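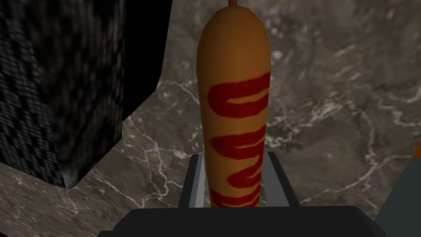 How to Record Grasp Demonstrations in a Simulated Kitchen

By Dorota Kurek

You'd like a policy that picks up food and puts it where you asked. Before you get one, you have to pick up the food yourself, over and over, with a gamepad, while it watches. Set aside an afternoon and put the kettle on.

I use the Osley scene editor for what follows, but any simulator with a wrist camera will do.

Step 1. Pick one object and stay with it

Start with something long and simple. A corn dog is a fine first object: it has an obvious grip end, and the zigzag of ketchup gives the camera a pattern to look at when the rest is plain brown. The ketchup in my model is stuck on for good, so your virtual countertop stays clean. Enjoy that while it lasts.

Step 2. Dress the counter

Swap the countertop texture between episodes. Gray marble with white veins is a good hard case – lots of thin lines that have nothing to do with the task. If every demo happens on plain white, your policy will learn a deep love of plain white.

Leave a few other things standing near the target too. Real kitchens are cluttered, and mine is worse than most.

Step 3. Record

Set the controller to half speed. Come in with the fingers open, one on each side of the lower end, then close and wait a beat before you lift. Skip the beat and the policy will lift early, with great confidence and no corn dog.

Save the wrist view, joint positions and gripper command together, on the same clock. I once logged them on 2 different clocks and spent most of June finding out.

Step 4. Throw things away

I recorded 700 episodes for the Zonenmont set and kept 433. Out went the dropped ones, the ones where I bumped the counter, and 44 where I had plainly stopped to answer the door.

Fumbles that end in a good grasp can stay, but tag them. You may want to train with and without.

Step 5. Replay before you train

Play back a handful of episodes from the saved actions alone. If the gripper closes on air, check the object's starting pose in the log first, then the control rate. Fix that now, and only then start the long run.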